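Saturday, in the evening

I started to write in this notebook again after a pause of three weeks. My teacher Viorica Stan says that a diary is good for the past tenses, and that I should not use the dictionary for every word. So I will try.

The subject of today is bread. I wanted to bake the bread of my grandmother, with nigella seeds on the top, and I do not have her recipe on paper. My mother told it to me by phone, and she measures with a glass that I have never seen in any store. I decided for 300 grams of flour for the first try. The dough was too soft and it stayed on my fingers like glue. Behrouz came into the kitchen, looked at it and went out again without a word. 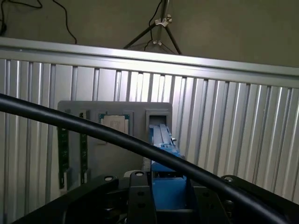
The second dough

For the second one I put less water and I let it rest near the window until noon. In the meantime I walked to the Nouri store for the seeds. Parviz Nikzad was at the cash register and we talked a long time about ovens. He thinks that my oven is too weak for flat bread and that I should heat the tray alone, before the dough goes on it. I also bought white cheese and a small jar of sour cherry jam, which was not on my list.

On the way back I met Robel Hadgu at the bus stop. He is moving to Broltholm in May and he is a little sad about it, I think, although he says only good things about the new apartment. We agreed that he comes to eat with us before he goes. I must ask if he eats cheese.
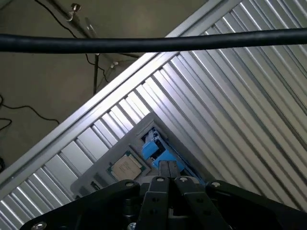
My grandmother made the lines in the dough with the sides of her hands, very fast, from one end to the other. Mine were crooked at first, and too far from each other. I wanted them close together, like the ribs on that silver metal panel, with a narrow dark groove after every bright one. I wet my hands and tried again, and on the second half of the bread the lines were better. Then I brushed it with a paste of flour and water — this part I remembered myself, my mother had forgotten to say it — and I put the seeds.

It baked longer than I expected. The bottom was pale, so Parviz is probably right about the tray. But the smell was correct! I stood in front of the oven door and for a moment I was nine years old. 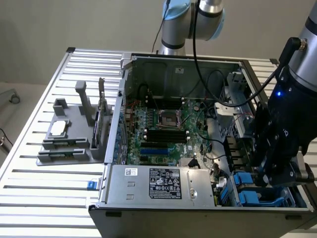
We ate it at six o'clock with the cheese and tea. Behrouz took three pieces, and he had said in the morning that he was not hungry for bread this week. I called my mother and held the bread in front of the phone. She said that the lines were nice and that the bread was too thick. She is going to look for the glass and pour its water into a measuring cup, so next time I will have a real number.

Tomorrow: return the book to Jamshid Mohammadi, wash the kitchen towels, write to Viorica about the lesson. I looked up only four words for this page.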